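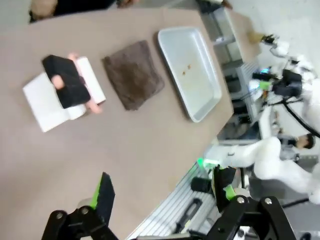 Open day at the Memley workshop, Wed 26 June. Got there late, missed the welcome talk, caught the 11 o'clock group by the coat hooks. Notes typed up on the train so excuse the mess.

First off, parking. There isn't any. Lot behind Perano was full by 10, ended up by the feed store and walked it. Seven minutes, uphill.

Ground floor is the bindery. Smaller than I expected, low ceiling, smells like glue and coffee. Two big guillotines (no touching, fair enough) and a wall of paper samples you CAN touch. Baltazar Barajas took us round. Talks fast, knows his stuff. They do up to 800 books a month here, mostly short runs for Hudis, plus repair jobs people bring in by hand. He passed a family cookbook along the line, spine redone in May, and it opened flat at every page. Lovely thing. Wanted to ask the price, didnt get the chance.

Then upstairs to the handling room, my favorite part. Beige tables, gray metal shelving, people working while you stand there. Open white book on the table, black fabric thing lying right on the pages, rolled white paper or card next to it. Brown towel folded into a sort of square. Past that a shallow white tray with two little brown crumbs in it. I do like a work table that looks like a work table. Mine at home is worse.

Somebody in our group asked about white gloves. Baltazar says clean dry hands for most paper, gloves for photos and metal. You feel a tear coming with bare fingers. Also said keep the towel folded, a loose corner catches a page. Going to try that at home.

Hands-on bit was 21 minutes, I timed it becuase of my train. Folding a sheet in sections with a bone folder, then three-hole stitching. My thread knotted twice. Lady next to me made two booklets in the same time. Fine.

Shop at the end: offcuts by the bag, linen thread, needles. Cash only when I was there. Bought thread and a bag of gray card I have no plan for.

Skipped lunch. The Nic Giolla place across the road had a line out the door, got a roll at the station instead.

Would go again. Get the first group if you can, the upstairs room gets tight. Wear flat shoes, stairs are steep.

Comments

papercut_jo: 60 of us in the afternoon and you couldn't see the stitching demo at all. Agree on the early group.

Len W.: Did they say anything about the evening class? Sign up sheet was gone by the time I got down.

marbledends: cards worked in the shop after 2, they'd got the reader going

Contact | Copyright, all rights reserved | Back to top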